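Surgical Team Skills > Working Together > Thread 424

How do you run a debrief when everybody already has one foot out the door?

Posted June 30, 2023

I'm a circulating nurse at Hajdu, mostly general surgery, and as of this month I am also the "debrief lead" for our block. I got the title by missing the meeting where it was handed out. The idea is that after the last stitch and before the patient leaves the room, we all stop and talk through what went well and what didn't. There's a laminated card for it. The card came from Trillier, the consulting outfit that also gave us the new whiteboards, and it has eleven prompts on it, one of which is "How did we make each other feel?"

You can guess how that goes at 4:30. The surgeon is dictating, anesthesia is busy with the one part of the job that can't wait, the scrub tech is counting, and I'm standing there with my card like somebody trying to get a petition signed outside a grocery store. So far the official answer to "Anything we could improve?" is "Nope, good job everyone," including on the day we opened the wrong tray and lost a good chunk of the morning over it.

I've tried doing it earlier, during closing, and got told it was distracting. I've tried doing it later, in the hallway, and ended up debriefing with a linen cart. 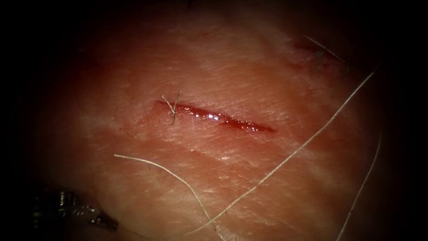
Who should be running the debrief, the surgeon or the nurse?

Whoever can get the room to stop for a minute, and in most places that means the surgeon says the first sentence and the nurse does the rest. If the surgeon opens with "Okay, what did we miss?" people will answer. If you open with it, they'll look at the surgeon to see if they're allowed to. Annoying, but you can use it. Catch your surgeon before the first case and ask for that one sentence. Most of them will say it if it's the only thing you're asking for.

Then lose the card. Keep 2 questions: what slowed us down, and what needs fixing before the next case. The feelings prompt can go live on a poster.

The other half is what happens to the answers. We did debriefs at Ivus for a year and they went into a binder that I'm fairly sure was load-bearing. People quit talking because the same broken light handle came up every week and stayed broken. What turned it around was a dull little sheet by the scrub sinks: problem, who has it, date fixed. The first time a tech saw her complaint crossed off she brought three more the next day. Start with the wrong tray. Get that one fixed and put it on the sheet where they can all see it.

Marked helpful by the person who asked

Second answer

Do you guys use Grivis for scheduling? There's a debrief tab in there, you can make it mandatory so the case won't close out until it's filled in. We have it. 100 percent compliance.

Comment on second answer: We have that tab too. I went through a stack of 390 entries for a project in June and a good share of them said "n/a" or just a period. One said "asdf." Compliance was excellent, though.

Third answer

Agree with most of the first answer but I'd fight you on timing. Start of skin closure worked fine for us as long as it stayed short and the count was already finished. If they're calling it distracting, try asking what part. Ours turned out to mean the music was still on and they couldn't hear anybody. Also do it on the easy cases. If you only push for it after a bad one, it feels like being sent to the principal.

Comment from the person who asked: Got my one sentence out of the surgeon this morning. It was "Go ahead and do your thing." I'm counting it. The tray is going on the sheet as soon as I find out who owns the tape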